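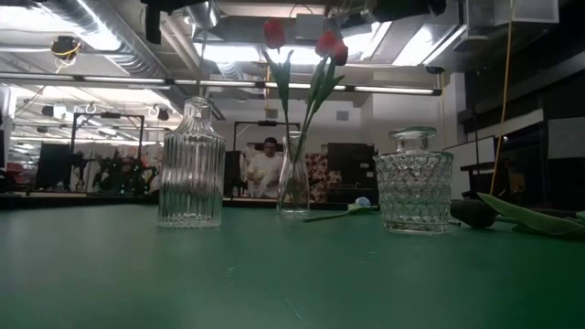
Notes from the Stulau visit, typed up on the train, so forgive the state of them.

Got there late. Parking hopeless. Missed the welcome, caught up with the group at the coats. Stulau makes up table flowers for hotels and offices, 113 regular customers now, and has been putting robot arms into the arranging side bit by bit. The trip was put together by Flondomex, who do their vans. Good turnout considering the weather.

First stop the office, slides, too many. Then the hall. Brighter than I expected and a lot of ductwork overhead. Quieter than our packing shed by miles.

What I wanted to know was what happens to the people. Short answer from Ketsara Kaewsai, who runs the arranging team: no one let go, but the jobs have moved. Her people used to stand and put stems in vases all shift. Now they set out the glass, sort stems, check what comes off and take over when a stem won't go in. 2 of them have retrained to look after the arms. Pay went up for those, not for the rest, and she was quite open that this is still a sore point.
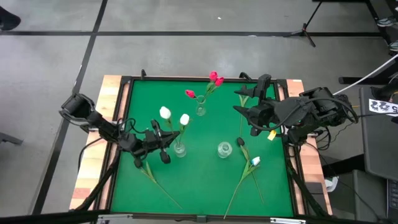
Benedetta Palumbo
Workplace reporter

Tulips are the hard one, apparently. Soft stems, heads flop about, no two bend the same way. A table has two arms, one each side, green felt on top, small clear vases, loose stems laid flat to be picked up. Red and white for the Valetti order, I was told. Ketsara says new starters learn the table in 9 days, but learning when to step in takes far longer.

Asked one of the arrangers if she missed doing it by hand. Yes, the big pieces, no, the bud vases. Her wrists are better. She does find the watching tiring, more than she'd thought, and they now swap jobs every 90 minutes becuase of it. That came from the staff, management had wanted longer turns.

Lunch was from Cocco, decent soup. Ran out of time for the cold store. Next visit is in January, ask Flondomex for a place and wear flat shoes, theres a lot of concrete.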